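Home | Venues | Nights | Bands | Map
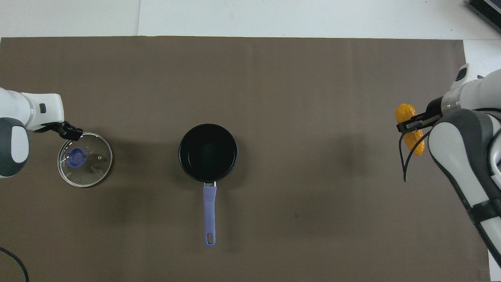
Covavo is a live music club and dance night in the old rail yard district of Plastville, known for minimal synth, industrial and cold wave. It was started by Tanveer Bajwa, who booked the first shows himself and still plays the closing set most weekends! Early crowds made a lot of their own noise, and kitchen percussion became a house tradition: a clear glass pot lid, round like the one resting on the brown mat, rings with a bright, long note that regulars love.

The club has two rooms. The larger, Strebel, holds the stage and 47 speakers, while the smaller Batach room is for DJs and record swaps. 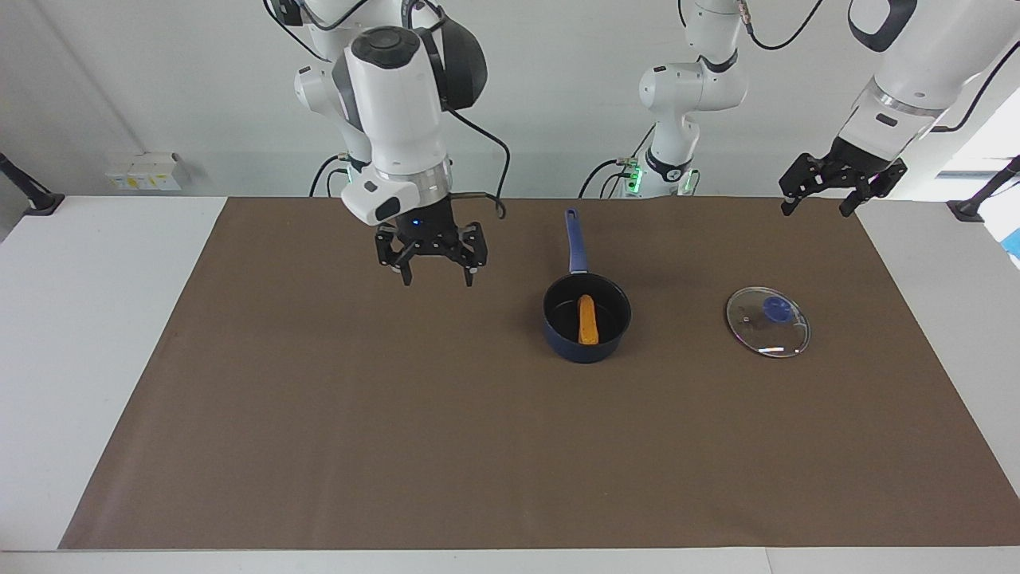 Batach nights run until 4 and lean toward older imports, with a wonderful mix of ages on the floor. Every August the club hosts a six-band outdoor show in the yard (free, loud and always packed).

Comments

synthmoth: Batach room has the best sound in town, go early!

dee_911: Is the August show still all ages?

synthmoth: @dee_911 yes, until the last band.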